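Illey adds a gym bench wipe-down service for robots

Illey has put its bench wiping package on general sale. It is an add-on for gyms and hotels that already run a two-armed service robot, and it covers one job: going over padded benches with a terry towel between users.
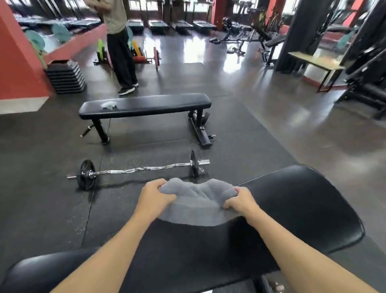
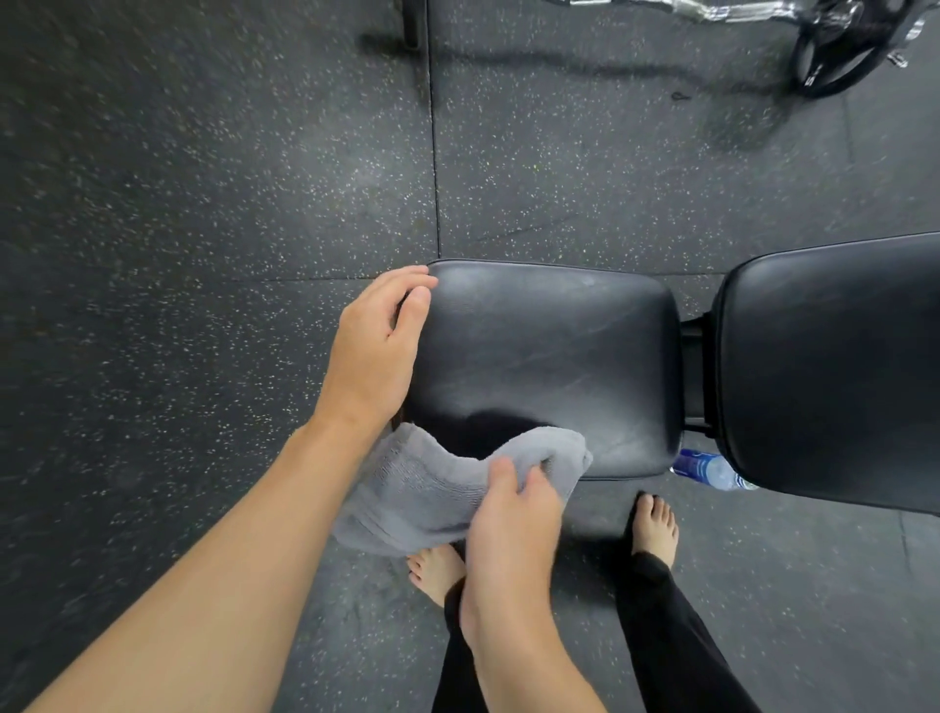
Bench pads and a gray towel on the gym floor.

BRINDBY, Wednesday, May 2, 2018

The package comes in two parts. The first is the software, which is loaded onto the customer's own robot. The second is a site visit, when an Illey technician walks the floor with the manager, marks which benches are to be covered and sets the hours. The first year costs $1,735 per site, with the visit included. Robots are not part of the price, and Illey does not sell or rent them.

Wiping a bench is harder for a machine than mopping a floor. A towel changes shape each time it is picked up, and the part that needs to stay on the vinyl tends to slide off the side. Adjustable benches add a gap between the seat and the backrest where cloth can catch. Illey's software was trained on recordings of people doing the work by hand, made from head height so that both hands and the pad stay in view.

"We looked at sprays and rollers first," said Rohani Ginting, who heads product work at Illey. "Gyms already have towels. They wash them every night. It made sense to use what they have."

In its current form the software handles flat benches and adjustable benches with a separate seat and back pad. Preacher pads and other curved pads can be switched on, but Illey lists them as a trial feature and does not promise results on them. Cable machines and mats are left out. The robot will skip any bench with a person within two yards of it and come back later in the round.

Takier, a gym operator that took part in the trial, ran the package at two sites starting in November. Joscha Kasten, who manages both, said a full bench round took some 90 minutes in the first weeks, too long for the lunch break he had planned it for. He moved it to the late evening. He said the flat benches were done well enough that his staff stopped checking them, while the seat pads on the adjustable ones still needed a second pass near the front edge.

He also asked for a way to tell the robot when a towel should be swapped. For now it changes towels after a set number of benches, and the number is chosen during the site visit. Diễm Đàm, who runs support for Illey, said a setting that staff can change themselves is planned for the next update, at no added charge.

Cleaning fluid is up to the customer. Illey asks that it be put on the towel before the round starts, as the software does not work with spray bottles.

Orders are open now. Site visits are booked through Illey's support desk, and gyms with more than one location need a separate visit for each.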